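Ernport Forums > Manipulation > Learning from demonstration

Thread: Hand-held gripper demos, does wrist-view-only data hold up on soft packets?

clarkelwood_arif
December 23, 2019
I've been working through our packet sorting results and would like some opinions before I write them up. The set is 3432 demonstrations, all recorded with hand-held grippers that have the camera on the tool. There is no arm in the loop at collection time. The policy gets the wrist view plus jaw width and outputs relative motion of the tool.

The task is snack packets and similar light packaging, picked out of or put into a shallow box. We trained one policy on everything and another on a subset of 2000 picked at random. Both were tested on the same arm in the lab, on a bare bench and on a patterned cloth.

The short version is that the full set and the subset come out nearly level on the bare bench. On the patterned cloth the full set is clearly better. Most of the failures on the cloth are the jaws closing short of the packet or beside it.

My reading is that the extra demonstrations matter mostly for background variety, and that the grasping itself is learned fairly early. Does that match what others have seen?

wsiriwan
It partly matches. We had the same flat curve on a plain bench with rigid boxes. What I would question is the random subset. If your 3432 come from a few homes and the subset is drawn at random, then both sets have seen every home. You haven't separated "more demonstrations" from "more places". You need a subset that drops whole places.

clarkelwood_arif
Fair point. There are 10 collection sites. I can do a split that keeps 8 and holds out two. It will take a while as the training queue is shared.

patwary_bench
I don't agree that grasping is learned early. A bare bench is the easy case for packets because they lie flat and apart. Did you test with packets leaning on a box rim or lying over each other? That's where ours went wrong. The policy would go for the top seal every time, and on a crimped seal with a parallel jaw you get very little to hold.

clarkelwood_arif
Leaning, yes. Overlapping, only a few trials and I didn't report them separately. I'll go back through the logs.

On the seal, our operators were told to take the packet by the body and leave the seal clear of the fingers. Most of them did. Sabina ran the collection so she can say more.

sabina_s
Sabina Sultana here, I wrote the operator sheet. The instruction was one line: close on the body, keep the packet upright once it is lifted if you can. We didn't tell people how fast to move. In September I went back and marked the demonstrations where the jaws closed on the seal, and those are tagged in the metadata. Arif, I don't think the training script uses the tag.

clarkelwood_arif
It doesn't. So the seal grasps are all in there.

patwary_bench
Then that is the first thing I'd run, before any site split. Train with and without the tagged ones. It's a cheap experiment.

wsiriwan
Cheap, but it answers a different question. He's asking about amount against variety. I'd run mine first.

patwary_bench
He is claiming the grasp is learned early. You can't claim that with mixed grasp styles in the data and no breakdown of them.

imtiaz_fikitz
Can I ask about two-handed recordings? We started on those at Fikitz and the wrist view gets crowded. The other gripper comes into view and covers part of the box. We are seeing a policy that hesitates whenever the second tool is close, and I can't tell if that is the data or our latency.

clarkelwood_arif
We have some of those too. They are in the 3432 but the results in my first post are from one arm only, using one side's stream. Let me put up a view from one of the home sites so we're all talking about the same thing. It also shows what I mean by a patterned cloth.

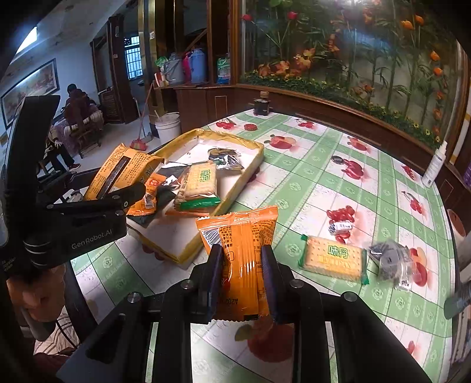
Wrist view, two grippers in use. Orange packet held upright in the near jaws, with the second gripper on the orange cracker bag at the box rim.

Imtiaz, you can see how much of the left side the other gripper takes up. And Waraporn, the red fruit on the cloth is the sort of thing I think the smaller set struggles with. There's an orange packet, a lot of red print on the table and foil in the box. A policy that has learned "go to the bright patch" has plenty of wrong patches to choose from.

imtiaz_fikitz
Thanks, that is very close to ours. The hold is good, with the seal sticking up above the fingers. Is the other gripper masked out at training time?

clarkelwood_arif
No masking. We tried it once and it got worse, but the mask was rough and took part of the box with it, so I wouldn't read much into that.

wsiriwan
I take the point about the cloth. The packaging varies as well though. Clear plastic, foil and printed plastic in one view. If your bench test used only one type of packet, then "background" is doing too much work in your explanation.

clarkelwood_arif
Three types on the bench. Foil was the worst of them in both policies. I put that down to reflections under the lab lights but haven't tested it.

albertina_b
I'm reading this as someone who has to decide whether to buy arms or hand-held tools for a teaching lab. Is the conclusion that hand-held data is good enough, or is that still open?

patwary_bench
Still open, in my view. There's no teleoperated baseline in this thread at all.

clarkelwood_arif
Agreed, there is no baseline and I'm not claiming to beat one. What I would say, Albertina, is that we couldn't have collected in people's homes with an arm. Carrying it in and fixing it to a dining table would have ended the project. Whether the demonstrations are as good one for one, I don't know.

albertina_b
That helps, thank you. Variety of places is worth more to us than accuracy at this stage.

sabina_s
Arif, I've put the list of tagged seal grasps in the project folder. More than 200 of them, and they're not evenly spread – one site has a large share. So the two experiments aren't fully separate. If you hold out that site you remove a lot of the seal grasps at the same time.

wsiriwan
Then hold out two other sites, and report where the tagged ones sit.

patwary_bench
Or run both. I'd still do the tag one first.

clarkelwood_arif
I'll run the tag one first as it needs no new split, then the site split with that site kept in. The overlapping-packet trials will be listed separately this time. I'll post the numbers in this thread when both have finished.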